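Reviews > PC Parts > Cases and Cables

I bought the Uten cable tie set in June, for an old desktop computer that I still use every day. It cost me less than a new fan, and in the bag there are 240 ties in 2 lengths.

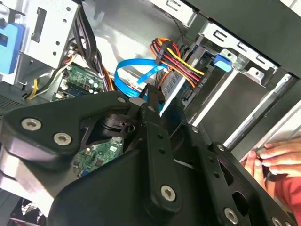 The ties are soft but they hold well, and I can pull them tight with my fingers only. My first work was the power wires. With one black tie the orange, red, yellow and black wires stay together in a bundle, and after it they can spread out to the drive bay. For the blue flat cable I did not find a good solution, it still makes a wide loop.

I don't like the bag, which doesn't close again. The short ties are also too short for a thick bundle. I would buy the set again, but I would take the longer ones only.

4 stars from me.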